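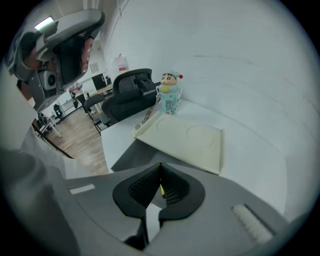

4. Setting Up Your Hollar Desk Phone

Find a flat surface within reach of a wall jack. If you have to move a plant, move the plant. The phone was there first in spirit.

1. Plug the coiled cord into the handset and the socket on the left side of the base. The flat cord goes in the back. They will not swap places, however hard you push.

2. Connect the flat cord to the wall jack, then the power adapter to the outlet. The display shows HELLO for 15 seconds. You are not required to answer.

3. Lift the handset and listen for a dial tone. If you hear silence, see Section 9. If you hear a conversation, hang up and call your building manager.

4. Press MENU, then 2, and set the clock. The phone believes it is midnight until told otherwise, and it will stamp every message accordingly.

5. Record your greeting. Press GREET, wait for the beep, speak, and press GREET again. You have 12 seconds. Most people spend four of them saying "um."

Note: The greeting can be replaced as often as you like. The phone keeps only the latest one, so your early work will be lost to history.

6. To store a speed-dial number, hold any number key until it blinks, enter the number, and press SAVE.

Caution: Do not hold the 0 key while plugging in the power. This erases all stored numbers, including your mother's, and she will want to know why you haven't called.

Caution: Clean with a dry cloth only. Spray cleaner gets into the keypad, and the 7 key goes first.

If you share the line with a fax machine, set the ring count to 2 before going on to Section 5.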